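4. Setting up your league in Prindelix

Do this before draft day. Commissioner account only.

1. Open League > New. Pick Football, then Standard or PPR.
2. Enter team count. Max 40 per league, waitlist holds the rest.
3. Set the auction budget. Default is 300 per team. Can't be changed once the first bid is in.
4. Paste your invite list, one email per line. No commas, it chokes on commas.
5. Choose a scoring feed. Leave on Auto unless support tells you otherwise.

Note: Old leagues import with there history, but keeper tags don't. Re-tag by hand.

CAUTION: Reset Draft wipes every roster. No undo.

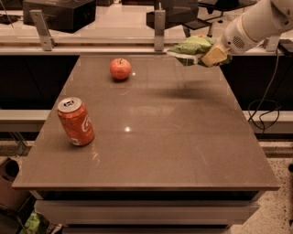 6. Set the pick clock. 90 seconds is fine for most leagues.
7. Run a mock draft. One round is enough, just to check the timer and teh sound.
8. Hit Lock Settings. Managers get an email.

Stuck on "Syncing"? Log out, back in, try step 5 again.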